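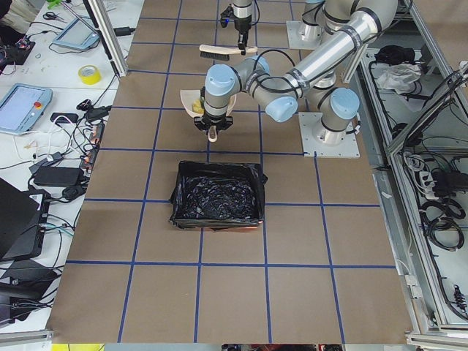
Getting pet hair and beach sand out of a car before you sell it

I sold our old wagon in March, and I swear half the sand in the county was in that carpet. We'd had two dogs and a boat trailer behind it for years, so you can imagine! A detailing place wanted nearly 300 dollars to do the inside. I did it myself on a Monday instead, with stuff from under the sink.

Take the floor mats out first and hang them over a fence or a railing. Whack them with a broom handle, then leave them alone until the rest is finished. Slide the front seats all the way forward, vacuum behind them, then slide them all the way back and do the front. I found a parking stub from Skarnport, a fossilized french fry and the tire gauge I'd already replaced (twice).

For dog hair, put on a damp rubber glove and drag your hand across the carpet in one direction only. It rolls up into these disgusting little sausages you can just pick off. A window squeegee does the same on the flat part of the cargo area. Brush the seat seams before you vacuum them, and pull the seam open with your other hand while you do it. 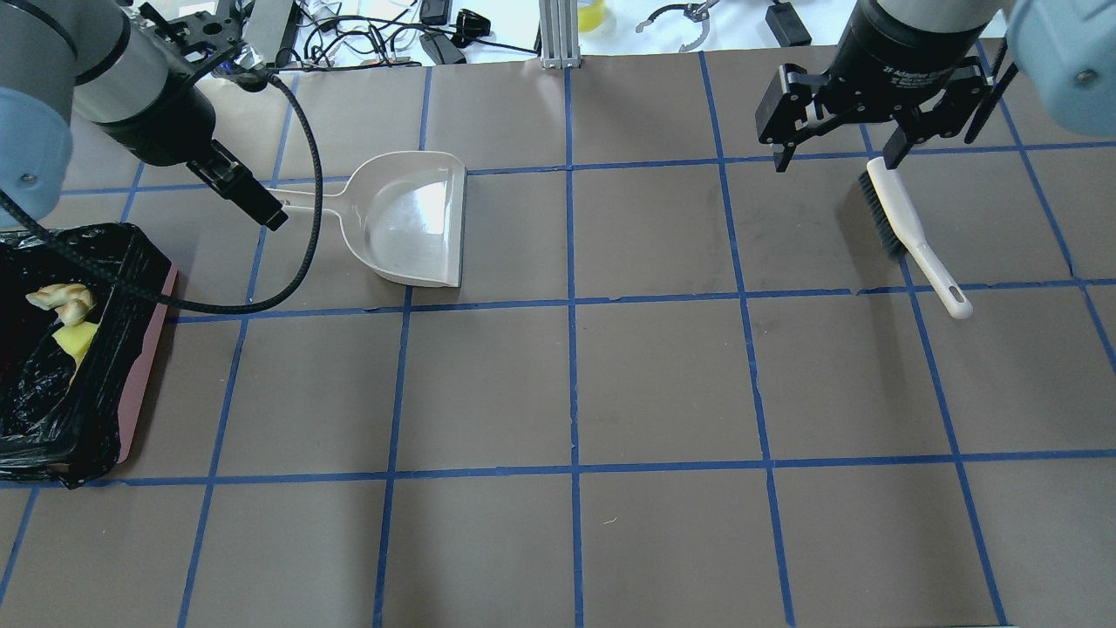

Mirela Dantas wrote to me that she skips the glove and uses a dry pumice stone on the cargo carpet, very lightly, and that it took hair out of her hatchback that three rounds of vacuuming had left behind. She warns to keep it off the seats and the headliner, and to try it in a corner first. I did try it, and okay, it's better than the glove on that short scratchy carpet – but go easy, it will fuzz the nap if you lean on it.

Next come the cup holders. Mine had a layer of old soda in the bottom that no wipe would touch. Wrap a wet rag with a drop of dish soap around the bottom of a travel mug, set it in the holder and twist.
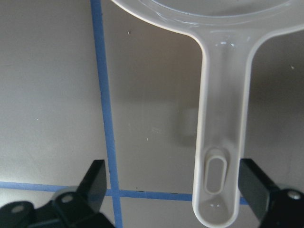 If yours have rubber liners, pop them out and let them soak in the kitchen sink while you do the vents. I use a cheap foam paintbrush on the vents, barely damp, one slat at a time with the fan off. Then run the fan on high for a minute with the doors open and wipe the dash last.

Leave the windows cracked overnight if the car's in a garage. And please don't hang one of those pine trees in it, buyers always wonder what you're covering up. The mats go back in when they're bone dry.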